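Ludau Pocket Groovebox

The Ludau is a small beat maker for people who get song ideas in odd places. It has 17 pads, a built-in sampler and a little speaker that's loud enough for a kitchen – and once you plug in headphones, the low end really opens up!

Amparo Cabello designed it after years of making tracks on gear that took longer to start than the idea took to vanish. Switch it on and you're tapping out a kick drum a moment later. Sixteen of the pads play sounds, and the last one is the "again" pad, which grabs whatever you just played and loops it, even if you forgot to press record (we love this one).

The sound library comes with 100 drum kits, from dusty old soul breaks to the very clean Drunar set that Kendra Landry recorded for us in March. There's room for 3,000 of your own samples too, so bring your door slams and your grandma's piano.

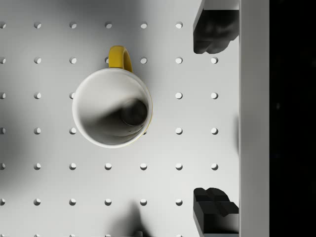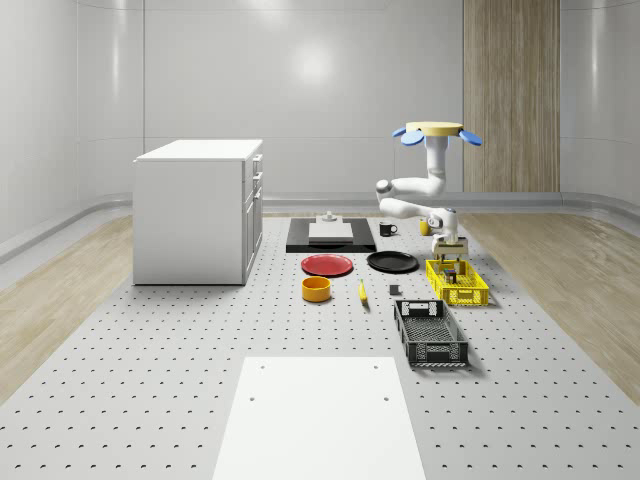
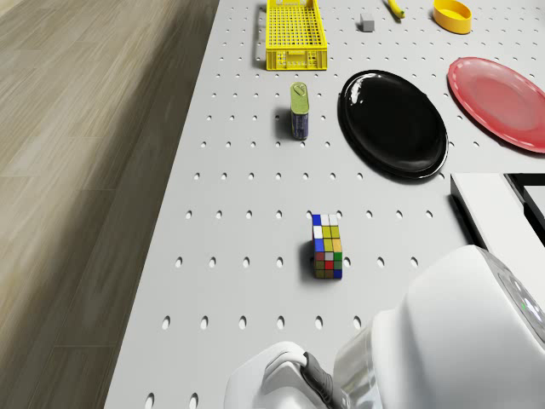 Can I use the Ludau with my other gear?

It has MIDI in and out on small jacks, plus a sync output that works with most analog drum machines and synths. Adapter cables for full-size MIDI are in the box.

Effects

There are seven, and you can run two at once. The tape delay is the one people ask us about. Turn the feedback past halfway and it starts to sing along with the track, a bit out of tune, in a way that suits slow beats very well. The filter is gentler than on the older Lekberg model and doesn't eat the bass when you sweep it.

Power and connections

USB-C for charging and for moving samples to and from a computer. One stereo line out, one headphone jack, one mic or line input. The battery is good for more than 7 hours with the speaker off.

In the box

Ludau groovebox
USB-C cable
Two MIDI adapter cables
Printed quick start card

The Esfahani soft case is sold separately and also fits the Lekberg.

Page updated 7 Jan 2024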